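3.2 Reuse of the Maldonado School Site

The district leased 30 acres at Maldonado to the city of Birnby under terms that left zoning unsettled. Of the 916 comment cards received by the city, 901 named a preferred use — housing, playing fields or classrooms.
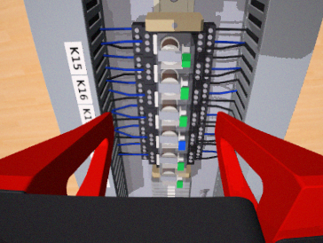
Figure 6. Simulated view of a two-finger gripper above a cabinet mounting plate.

Trade classrooms drew support from renters and owners alike. Nuchit and Sarıgül treat them as a public use that needs no change in zoning. Cabinet wiring of the kind shown in Figure 6, with slotted wire ducts along a grey plate, can be taught on screen and adds little to the floor area requested. Housing would require a separate vote of the council.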